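About Hunside

Hunside makes wooden toy blocks and the boards they are played on. We started in a two-car garage with one band saw and an order for 27 sets from a preschool across town. We now work out of a shop on Colombo Street, with a showroom in front and the saws in back.

Our founder, Ettore Leone, trained as a cabinetmaker and spent years fitting kitchens before he cut his first set of blocks. He still picks the lumber himself and signs off on every new shape before it goes into the catalog.

What we make

Our blocks come in plain shapes: cubes, cylinders, hexagons, triangles and roof blocks. The basic set is called Batunix and has 55 pieces in a cotton bag. The larger classroom set, Prideo, has 114 pieces and comes with a storage crate and a sorting chart. Single blocks can be ordered by shape and color, so a lost piece doesn't mean buying a new set.

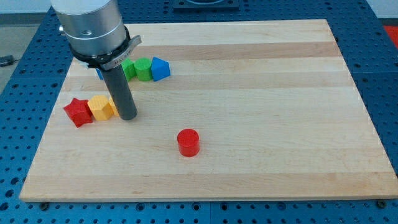

Green and blue blocks in a row on a striped maple board.

We added the boards after teachers told us that blocks slide around on carpet. They are glued up from strips of maple, sanded flat and finished with oil. The stripes come from the natural difference in color between one strip and the next, so no two boards match. Children use the stripes to line things up, and some teachers use them to start a lesson on rows.

How we work

Blocks are cut, sanded and colored in small batches. Edges are eased by hand. Anything with a crack or a rough face goes into the seconds bin, which is sold by the pound in the showroom.

We supply 653 preschools, libraries and clinics, and we sell to families through the showroom and by mail. Replacement blocks usually ship within two working days. The shop closes for the first two weeks of August, and orders placed then go out when we are back.

Visit us

The showroom opens at 9 a.m. There is a play table by the window with every shape we make. Parking is behind the building.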